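Product Review: Grello 2874 Wheel Cover
Pamavside Fleet Services, Parts and Materials Section
Prepared by Satish Varma; reviewed by Ehsan Gondal

Summary of findings

The Grello 2874 is a replacement plastic wheel cover intended for passenger cars and light vans fitted with steel wheels. The Section assessed it as a possible successor to the Grello 2793, which has been the standard cover on Pamavside pool vehicles for several years and which the supplier, Talpur, has said it will stop carrying. The 2874 is recommended for general use, subject to the remarks on clip stiffness and packaging set out in this review.

The assessment covered 34 vehicles over one spring season, ending in June. Covers were fitted by the regular parts staff with the tools already issued to them. Sample covers were also kept at the indoor work area so that staff could compare handling and finish without taking a vehicle out of service.

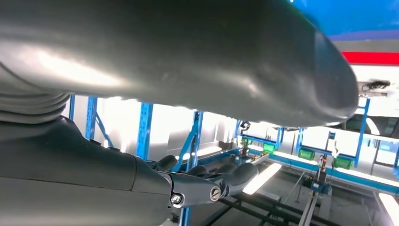

Storage and Work Area

The work area is divided by blue metal uprights, two of them perforated, and is brightly lit throughout. Good light matters a great deal in the inspection of wheel covers. A hairline crack at the base of a retaining tab is easily missed in the vehicle yard, and the Section advises that every incoming cover be looked over indoors before it is issued.

The covers are supplied by Talpur in cartons with a sheet of thin paper between each. This is adequate for short trips. On longer deliveries the clips of one cover tend to press into the face of the next, and light scuffing was recorded on a number of covers from the lower part of the carton. The earlier 2793 was shipped in individual sleeves. The Section has asked Talpur to bring the sleeves back and has been told that the request is with the manufacturer.

Covers should be stored face to face, or singly on a flat shelf. Standing them on edge for long periods is not advised, as the weight then rests on a small number of clips. The cartons themselves are sturdy and may be stacked three high.

Floor Marking and Setting Down

Inspection places on the floor were marked with Fisby tape in yellow. The tape was applied directly to the carpet and has held its line well under ordinary foot traffic. Its corners should be pressed down again from time to time. On dark gray carpet the yellow is easy to find, and staff reported no difficulty in returning covers to the right place after inspection.

A carpeted surface is preferred for this work. Covers set face down on bare concrete picked up fine scratches on the outer lip within days, and these marks cannot be polished out of the matte finish.

Construction and Finish

The cover is molded in plastic in a pale silver-gray. It has a wide, flat outer lip and a raised inner section in which the spokes are separated by a ring of elongated openings. The general appearance is plain and suits a mixed fleet. Drivers who were asked for an opinion mostly said that they had not noticed the change.

The openings are of a practical size for cleaning. A standard wheel brush passes through them, and brake dust can be removed without taking the cover off. The inside corners where the spokes meet the lip are tighter than those of the 2793 and hold some grit after a drive on unpaved roads.

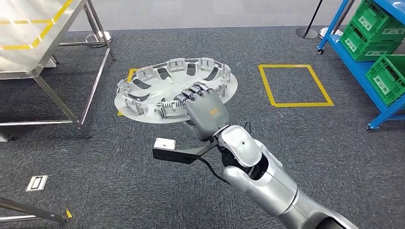
Retention is provided by a row of upright clips and tabs that runs around the circumference. These are noticeably stiffer than those of the earlier model. When the covers are new, the last part of the fitting takes firm pressure from the palm at two opposite points, and two members of the parts staff found the effort tiring when working through a full row of vehicles. The clips ease after the second or third fitting. Removal is simpler. The rim may be gripped by hand through the inner ring and drawn away evenly, and no pry tool was needed on most wheels.

No cover was lost on the road during the assessment. One was cracked against a curb, and one lost a tab during removal in cold weather. Both were replaced by Talpur without charge, the second after some correspondence.

Fitting requires attention to the valve position. The relief for the valve stem is shallow, and a cover that is turned slightly out of place will appear to seat correctly while a short section of the edge stands proud. Staff should run a hand around the full edge before releasing the vehicle.

Recommendation

The Section approves the Grello 2874 for purchase as present stocks of the 2793 are used up. An initial order of 433 covers has been submitted. The two models should not be mixed on the same vehicle, as the difference in tone is visible in daylight. Remaining 2793 covers in sound condition are to be grouped in sets of four and assigned to the older vans.

Reports of broken tabs should be sent to Mr. Varma with the vehicle number and the wheel position. The packaging question will be reviewed when Talpur replies.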